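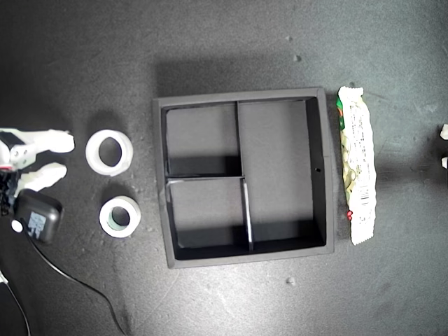 Gripper Trials, Bench 2
Monday, July 14, 2025

Purpose: to compare the Vavura parallel gripper with the Lero unit on light household items, both running on the Emlow controller. Closing force was held at setting 12 for all runs. Finger coverings were not changed between units.

Calibration: offset re-entered as 217 after the controller restart. The earlier value should be removed from the shared settings sheet. 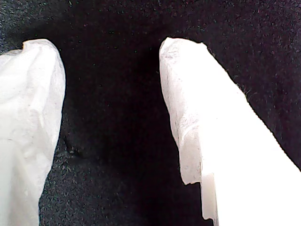 Camera exposure remains the main open question for the close views. The automatic setting was left on so that both units would be compared under the same conditions. Over dark fabric the right finger is nearly pure white across its lower part, and surface detail is lost there. The covering is also torn and frayed at that fingertip, while the left one is creased but smoother. Covering wear will be entered as its own column in the log from run 19 onward.

Tape rolls are to be scored separately from the other items. A finger entering the core and a finger pressing on the rim are different contacts, and the present form has one box for both. The close view does not always settle which has occurred.

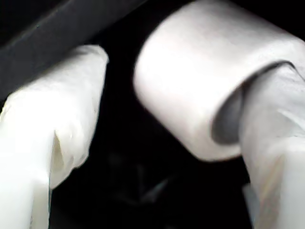

Actions
Fit new coverings to both fingers before the next Lero run.
Repeat the Vavura set with exposure fixed.
Send the revised scoring form to Hettiarachchi for approval.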